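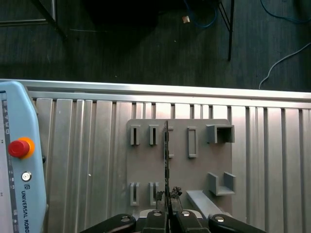 Desktop computer teardown

A desktop computer teardown is the taking apart of a tower PC down to its main parts, for repair, for spares or for recycling. Also called stripping or breaking. In an office tower most of the work is done from one side, with the case lying flat and the side panel off. Memory, cards, drives, power supply and board then come out in some order, depending on who is doing it and what they want to keep.

Before opening

Power cord out, monitor and keyboard unplugged. Hold the power button in for a few seconds to drain what is left in the board. The power supply itself stays shut, it can hold a charge long after the cord is pulled and there is nothing in it a home user needs. Side panels on business machines mostly open with a latch or a thumb screw, older and cheaper ones with plain screws at the back.

Dust first, if there is a lot. Outdoors, with a can or a soft brush.

Cooler and processor

The cooler sits on top of the processor and is held by screws or clips. Once it is off, the metal lid of the chip can be seen, usually with a smear of old thermal paste on it. A lever at the side of the socket lets go of the frame that holds the chip down. Lift straight up. On many sockets the pins are in the board and not on the chip, and they bend if you so much as look at them wrong. Cover goes back on an empty socket if you have one.

Some strippers leave the processor in place until the end, so the socket stays covered while the heavier stuff gets moved. Others want it out first as it is often worth the most.

Memory

Memory sticks stand on edge in long narrow slots near the processor. Latch at one end or both, press down and the stick pops up a little. Hold by the edges. 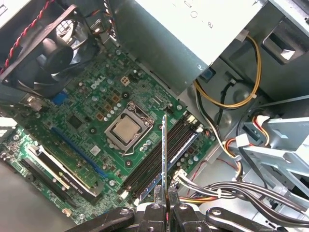 The slots are easy to reach once the cooler is gone, which is one argument for doing things in that order. Colored latches or slots show which ones work as pairs. Sticks go in only one way round, there is a notch along the bottom edge that is off center. Forcing a stick in backward is the classic way to ruin a slot.

Sticks that are going to be used again are kept apart, on edge in a rack or in antistatic sleeves. Tossing them together in a box scratches the contacts.

Expansion cards

Graphics cards, sound cards, network cards. One screw or a hinged clamp at the back panel, then a small catch at the end of the slot, wich is hidden under the card on the long ones and a nuisance. Pull evenly. A card that will not move is nearly always still caught.

Cables

Thin flat data cables run from the drives to the board. Thicker bundles come from the power supply. The main power plug has a clip that must be squeezed. Pull plugs, never wires. Photos or bits of tape help if the machine is going back together.

Drives

In many office towers the hard drive rides in a plastic caddy, squeeze the tabs and slide it out. Optical drives have a latch or a couple of screws. Blue plastic is a common color for parts meant to be touched or released by hand, though not a rule.

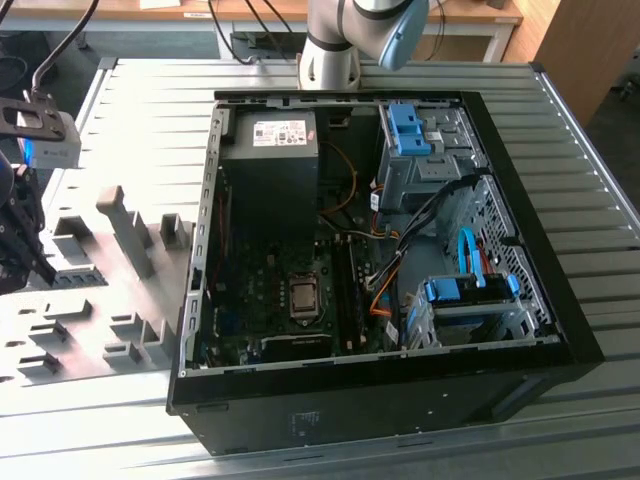 Tower on its side with the panel off, power supply at upper left, blue drive caddy at lower right.

Drives with personal files on them are wiped or destroyed before they leave the building. Worth checking twice.

Board and power supply

Last out, as a rule. The board is held by a handfull of screws, sometimes 9, sometimes 11, depends on the board and the case. The power supply has its own at the back, plus a catch inside on some cases. What is left is a steel shell that goes for scrap.

Sorting

Boards, cables, steel and aluminum go in separate bins. Batteries too, the coin cell on the board gets forgotten a lot.

See also: Computer recycling; Thermal paste; Antistatic bag; Drive caddy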